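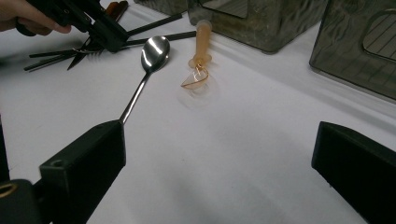

Amateur rugby clubs should stop touring so far from home

Pellbridge went on tour in June, as it does every second year, and came back with two wins, a draw and a bill that the club is still paying off. I played for Pellbridge for a long time and I still pay my dues. I think the long tour has had its day at our level.

Start with the money. The trip cost 2,938 dollars a head once flights, the bus and the hotel were added up. The club covered 504 of that for each player. Most of the squad found the rest themselves, and several who had trained all winter could not. Their places went to men who had turned out a handful of times and had the cash. A tour party ought to be picked on form and attendance. Ours was picked by bank balance, and everyone at the club knows it.

Then there is the rugby. We flew across the country to play Nillodar, who were short of front rowers, so the scrums went uncontested after twenty minutes. The second match was moved to a school field with no lights and finished early. The draw against Brasine was a good hard game, and I would not take it away from anyone who played in it. But Brasine also come through our part of the state most springs, and we have turned them down for a fixture because the date did not suit.

People who defend touring say it builds a team. I accept some of that. My own first tour is where I got to know the men I played beside for the next ten seasons. We went by van, slept on the floor of the Grewal clubhouse, and played on Saturday and again on Monday. Grewal is 194 miles from our field. It cost us gas and a round of breakfasts, and the second team came too.

The second team matters here. They stayed home in June, and so did the women's side, who asked for help with a weekend tournament and were told the travel fund was spent. Both sides pay the same dues as the first team.

I would cap the club's share of any trip at a figure the members vote on in advance, and I would spend it on distances a van can cover. Two short trips a year, open to all sides, with a return fixture agreed before anybody leaves. If the first team wants to fly somewhere after that, they can raise the money themselves.

The next tour goes to the members at the fall meeting. The proposal on the table is another flight and a longer stay. I will be voting against it, and I would ask anyone who has not been on a tour lately to come along and vote as well.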